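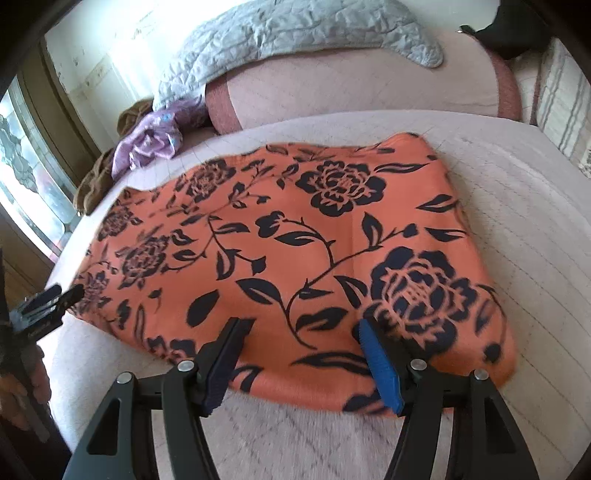
I fold everything on the bed, and I will defend this to anyone with a laundry room and a proper counter. A counter is the wrong height and it's hard, and slippery fabric goes shooting off the edge the second you look away. A quilted bedspread grabs a little! You lay the cloth out, smooth it with your palm, bring one side over, and it mostly stays where you put it.

My mother-in-law swears by her Clitireck folding board (a hinged plastic thing, I've tried it, it made me feel like I worked at the mall). Fine for T-shirts. Hopeless for a big floppy print with edges that won't lie straight, and those are the pieces I own the most of.
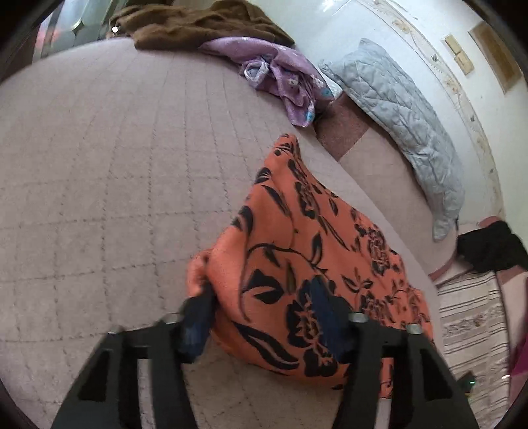

And I like seeing the pattern, too. Orange with big black roses is a lot to look at, and folded on a shelf you get one petal and half a leaf. On the bed I get the whole thing for a minute before it goes away until February. I've got 33 pieces of fabric in that closet, nearly all of them loud, and I'd forget half of them if I did my folding on top of the dryer like a sensible person.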